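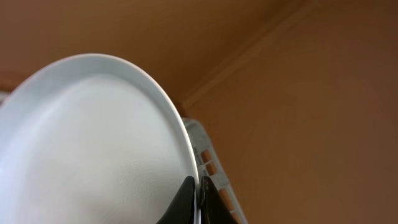 *Fig. 4. Wrist view: plate held at the edge, rack to the right.*

## 4. The plate and rack task

By now your team should have a working arm, a wrist camera that shows the right way up and a login for the Satine control program. If any of those is missing, go back to Section 3. Starting this section with two out of three has been tried at Grasville in every year of the club, with the same result.

The task is the one set for the Bokska Cup in October: pick up a plate, carry it to the dish rack, put it in a slot, let go. Small children can do this. Your robot will need most of the term.

### 4.1 Setting up the bench

1. Put the rack on the bench with its long side running away from the arm. Line it up with the tape marks. If the tape marks have gone, ask for them to be redone before you guess.
2. Switch on the arm at the wall, then at the base. Wait for the green light.
3. Open Satine and load the profile called **kurek_plate**. The one called kurek_plate_OLD is old.
4. Press **Home** and keep your hands off the bench until the arm stops.

> **Caution:** The arm does not know you are there. Long hair tied back, lanyards off, and one person on the stop button whenever the motors are live. That person does nothing else, including eating.

### 4.2 Teaching the grip

1. Set the arm to **Guide** and move it by hand until the fingers are either side of the rim.
2. Check the wrist view. You want one finger on each face of the plate, with the thin edge showing as a pale strip between them, as in Fig. 4. If you can see only one finger, you are about to push the plate across the bench.
3. Set the closing force to 299 and press **Close**. The scale runs to 506, and there is no prize for using all of it.
4. Lift by a hand's width and hold for 17 seconds. If the plate slides or swings, open, move the fingers further in from the edge and try again.
5. Save the pose with your team name and today's date. "final", "final2" and "final_REAL" will be deleted.

*Note:* Kurek fingers have rubber pads that pick up grease. Wipe them with a damp cloth at the start of each session, then dry them. Most plates reported as "too slippery" have turned out to be plates handled by someone with crisps.

### 4.3 Teaching the drop-off

1. Still in **Guide**, bring the plate over the rack and turn the wrist until the plate lines up with the slot.
2. Lower slowly. Keep the rim in view all the way down, and the side of the rack too if you can. With a white plate and a white rack the camera has very little to go on, so look for the wall colour showing through the gaps.
3. When the plate touches the bottom of the slot, stop. Do not lean on it.
4. Press **Open**, wait until both fingers are clear, then back the arm away in a straight line. A curved exit takes the plate with it.
5. Save this pose too, then run the whole sequence at the slowest speed.

> **Caution:** Never run a new sequence at full speed. The travel limit is set to 3000 in the profile and should stay there. If your arm seems slow, enjoy the quiet.

### 4.4 If it goes wrong

**The arm stops halfway and the light turns red.** It has met something it did not expect, usually the rack. Press stop, move the arm clear by hand, and press **Home** again.

**The wrist view freezes.** Unplug the camera lead and plug it back in. Restarting the laptop also works but takes most of a session – see the log book for proof.

**The plate lands in the wrong slot.** Check that the rack is on its marks. Somebody has probably tidied up.

**The plate breaks.** Stop the motors before anyone reaches in. Use the dustpan, write it in the log book and take the next plate from the cupboard.

Sheet last changed 09/09/2020. Older copies give the wrong closing force and should go in the recycling.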